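Search the Liltix Help Library
Enter a keyword or error message

Liltix Match Day Manual
Section 4: Setting up a club and its first season

Read this section before you add any players. You need a club owner account and the activation code from your welcome letter. If your league already uses Liltix, ask the league secretary for the league code as well.

4.1 Create the club

1. Sign in and open Clubs, then New Club.
2. Type the full club name as it appears on your league registration. The short name is used on scoreboards and can be changed later.
3. Enter the home ground. If you share a ground with another club, pick it from the list. Do not create it a second time, or fixture clashes will not be detected.
4. Choose the season start month. The default is June.
5. Enter the activation code and select Save.

Note: The full club name is locked after the first result is entered. To change it after that, write to support from the owner account.

4.2 Add the squad

1. Open Squad, then Add Players.
2. To enter players one at a time, fill in the name, date of birth and registration number. Shirt numbers are optional.
3. To bring in a list, save your spreadsheet as a CSV file and select Import. A single file can hold up to 400 rows.
4. Check the preview. Rows with a missing date of birth are shown in red and will be skipped.
5. Select Confirm.

A club can have up to 40 players in each squad. Players on loan count toward the squad they are playing for, and their parent club keeps them in its history with the loan dates shown.

Caution: Importing the same file twice creates duplicate players. Merge duplicates before the first match. Appearances and goals recorded against a duplicate have to be moved by hand.
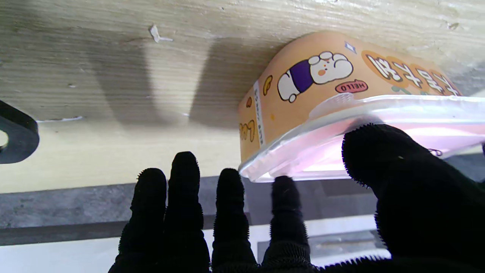
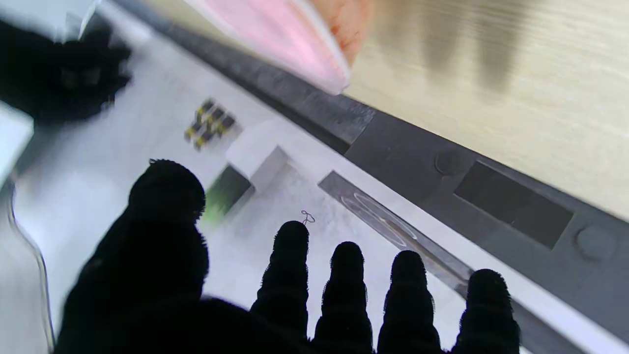

4.3 Enter fixtures

1. Open Season, then Fixtures.
2. Select the competition. League and cup matches are kept apart, so a club that plays in both will need to repeat these steps.
3. Enter the opponent, date, kickoff time and venue.
4. For a cup tie played over 2 legs, turn on Two Legs and enter both dates. The aggregate score is worked out from the two results.
5. Select Publish. Players and parents with the app get a notice.

Unpublished fixtures are visible to the owner and the team manager only. You can leave them that way until the league confirms the dates.

If a match is postponed, open it and choose Postpone. Do not delete it. Deleting a fixture also removes the lineup and any messages attached to it.

4.4 Record a result

1. Open the match and select Enter Result.
2. Enter the final score. If there was extra time, enter the score after 90 minutes first.
3. Add scorers, cards and substitutions. Own goals are listed under the other team.
4. Select Submit. The table updates when the opposing club accepts the result.

Match notes can be up to 300 characters. They appear on the public match page, so leave out injuries and anything about a named junior player.

Note: In the Bedoya and Grundine leagues, results are accepted by the league office. The Accept button is not shown to clubs.

4.5 Moving over from Clonar

Past seasons exported from Clonar come in as read-only. Scores, scorers and final tables are kept. Lineups are kept only if they were saved with registration numbers.

Section revised September 24, 2018. Editor: Gladys Cuadros

Related articles
Section 3: Accounts and passwords
Section 5: Lineups and availability
Merging duplicate players
Why is my league table out of date?
Printing a team sheet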